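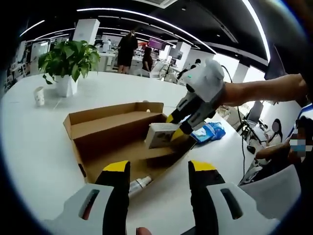
Company > Who We Are

April. Posted by Houda Slaoui

Pakis packs mixed personal care goods into corrugated cartons for small online shops. The catalog runs to 1000 items at present: wet wipes, tubes, pump bottles, small boxed goods and refills. We began with one client, Echeverría, whose orders combined light, soft items with rigid ones in the same carton, and most of our packing rules still date from that account.

The company has its office in Totonbridge, in a building from 1960. Stock is held at Brostivdale and brought over as needed. New carton layouts are worked out by hand on a white table in the open office before they are written up as pack sheets. There are 81 pack sheets in current use. Each one gives the carton size, the order of loading, the orientation of every item and the closing method.

A typical trial order has a soft pack of wipes, a tube with a cap and a bottle or two. The wipes may be laid flat on the floor of the carton, label up, with the cylindrical items along the sides. Tubes can go in lying down. The flaps stay open until the contents have been checked against the order line.

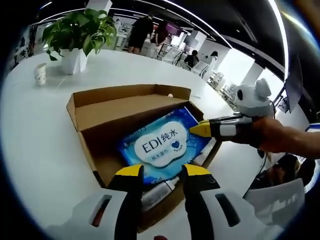

How a pack sheet is made

A new sheet starts with the list of items and their outside dimensions. The heaviest rigid item is placed first. Pump bottles are tried upright, with the transparent cap on over the pump head, and the clearance to the closed flaps is measured. If it is under 20 mm we go up one carton size or lay the bottle down and add paper fill.

Soft packs are tried both under and beside the bottles. A crinkled wrapper takes up more height than the supplier's drawing suggests, so we measure the pack as delivered.

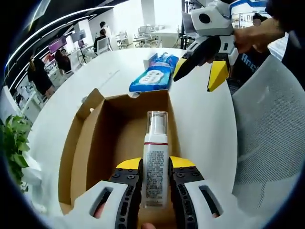 Once the order of loading is settled, the carton is emptied and packed again from the written sheet by a second person. Any step that has to be explained aloud is rewritten. The sheet then goes to Brostivdale with a revision letter and replaces the earlier one at the packing benches.

We do not print cartons or supply the goods themselves. Requests for a trial layout should include one sample of each item in its retail packaging.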